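Stellow Household Advice Service
Workshop and Home Office: Guidance Sheet 293

Opening and Cleaning a Desktop Computer Tower

Last reviewed 2023-07-30

This guidance is issued to residents of Drarendale who wish to clean a desktop computer at home, or to prepare one for repair or for handing on. It applies to ordinary tower cases with a removable side panel. It does not apply to laptops or to all-in-one machines. Where the maker's handbook differs from this sheet, the handbook is to be followed.

Before the case is opened

Shut the computer down fully, switch off at the wall and remove the mains lead. Disconnect the screen, keyboard and all other leads, and label any that might be confused later. Press the power button once with the mains lead removed. Lay the tower on its side on a firm, clear surface at a comfortable working height, with the removable panel facing upward. Carpets and blankets are unsuitable.

Touch a bare metal part of the case before handling anything inside, and repeat this from time to time during the work.

Looking over the interior

Residents are advised to note the route of each cable before moving it. Bundles often cross the motherboard, and a cable tie should be cut only when the part it serves is to be removed. If the memory has been taken out, the slots will stand empty and their end latches should be treated gently. An open processor socket must never be touched, brushed or wiped, as the contacts bend easily and can seldom be put right at home.
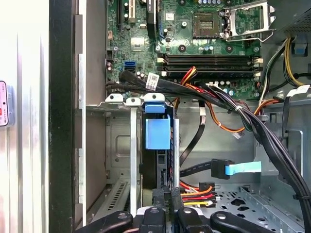

May a household vacuum cleaner be used inside the case?
A vacuum cleaner should be kept for the bench and the floor. Inside the case, use a soft, dry brush and short bursts from a can of compressed air held upright.

Removing dust

Work from the top of the case downward. Hold fan blades still with a finger while clearing them. The power supply is to be cleaned from the outside only, through its vents, and its housing must not be opened under any circumstances. Perforated panels may be brushed from both sides. No water, polish or household spray is to be used on any board or connector.

Drives and drive bays

Many cases hold their drives with plastic latches or carriers. Unplug the cables from a drive before releasing it, pulling on the plug and never on the wire. Keep screws in a lidded tin, sorted by the part they came from.
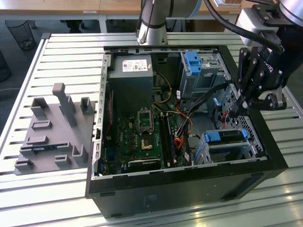
Desktop tower laid on its side with the panel removed, showing the power supply, motherboard and drive bays.

Closing up

Check that no cable rests against a fan and that no tool or screw remains in the case. Refit the panel before reconnecting the mains lead. A further cleaning in October, before the heating season, is sufficient for most homes.

Enquiries about this sheet should be addressed to Tae-yang Shim, Household Guidance, Stellow.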